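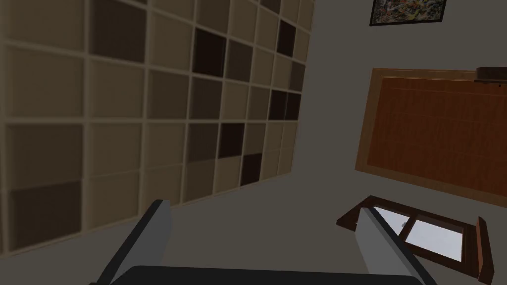 Hi Bongani and everybody, I finally have an answer for you on the peeling top coat thing, and it's a long one, so get a snack! I've been on the Elau ridge base since last winter and I had exactly the same trouble you're having, where the whole nail lifts off in one sheet by day three or so. It drove me up the wall. My polish corner has been a mess the entire time, too, with test bottles on every flat surface, and I keep looking at those square cubbies up top with the cream boards and the dark brown ones scattered in between, and thinking I'd put all my neon shades in the dark ones and never have to look at them in daylight again. But back to the peeling.

On November 15, 2020, Bongani Msimang wrote:

> Hello list,
>
> Long time reader, not much of a poster. I'm hoping one of you
> has run into this. I switched to the Elau ridge base in
> October because my nails have gotten bumpy and everybody here
> raved about it. It does fill the ridges. But my polish now
> comes off in one piece, usually while I'm washing dishes, and
> sometimes it takes the base with it and sometimes it doesn't.
>
> I use two coats of color (mostly Vatura cremes) and the quick
> dry top coat from Grilport. I've tried waiting longer between
> coats. I've tried a different hand cream. My sister thinks I
> got a bad bottle but I bought a second one and it does the
> same thing.
>
> Also, side question. Has anyone tried Vatura 108? The plum
> one. On the website it's nearly black and in the swatches I've
> seen it's practically red. I don't want another red.
>
> Thanks in advance,
> Bongani

OK so first thing, I don't think you have a bad bottle. I went through the same thing and bought a second bottle too (great minds!), and the second one was perfectly fine, same as the first. What I think is going on is the combination. The Elau base dries really smooth, almost rubbery, and then the Grilport top coat shrinks as it sets. If you look at the tips of your nails after an hour or so, do you see a thin line of bare nail? That's the shrinking. Once there's a little edge for water to get under, dishes will do the rest.

What worked for me was changing how I put it all on, and I didn't have to buy anything new except a cheap bottle of acetone. I wipe each nail with a bit of it right before the base, even if my hands are clean. Especially if my hands are clean, because I'm a big lotion person and it gets everywhere. Then one thin coat of base, thinner than you think you want. I was gooping it on to hide a ridge on my thumb and that thumb was always the first to go.

Then I leave it alone for the length of one TV episode. I know you said you tried waiting longer, but did you wait after the base or between the color coats? The wait after the base made a big difference for me and the wait between colors made hardly any. If you try to do it all in fifteen minutes it will look gorgeous and be in the sink by Tuesday, ha. Well, some day soon anyway.

Last part is wrapping the tips. Base, color, top coat, every layer, drag the brush along the very edge of the nail. I skip it on my right hand when I'm tired and I can always tell later which hand I rushed.

The other thing you could do is keep the base and use a slower top coat. Dubey makes one that I like a lot. It takes forever (don't do it right before bed, I had sheet prints on all my fingers the one time I tried) but it doesn't pull back from the edges on me. It's a little less shiny than the Grilport. My record with Elau underneath and Dubey on top is four days with no chips, and that included repotting a fern. I'm rough on my hands so that's a personal best.

Now, the plum! I have Vatura 108 and I've worn it a bunch. I'd call it a true plum, with more brown in it than I was expecting. One coat does look reddish, especially in the car or anywhere with sun on it, so I bet the swatches you saw were one coat or a thin second one. Two regular coats and it goes deep, and inside at night it's nearly black, like the website. If you're worried about red, put it over a gray. I did that with an old gray creme I was trying to use up and it came out so pretty, kind of smoky. A friend at work asked me what it was and I had to explain that it was two things.

It does stain, though. Not terribly, but I had a pinkish shadow around my cuticles when I took it off. A piece of cotton soaked in remover and held on each nail for a bit before you wipe helps more than scrubbing. Please don't scrub! I scrubbed with a dark teal last year and looked like I'd been picking berries.

I haven't tried it with the Elau base yet, only with my old plain one, so I can't tell you whether the staining is better or worse over that. If you get to it before I do, will you post?

Oh, and for whoever was asking last week about the Grilport glitter with the big hexes, I found mine and it's gotten pretty thick. I put in a few drops of thinner and rolled the bottle between my hands and it's usable, but it goes on lumpy and wants two layers of top coat to feel smooth. I'm happy to pass it along if you still want it after reading that. Write me off list with your address. I've also got a peachy shimmer that looks awful on me and would be sweet on somebody with a warmer skin tone, so say the word and I'll tuck it in the same box.

Bongani, let me know how the acetone wipe goes, and post more often!

Hugs and dry nails to all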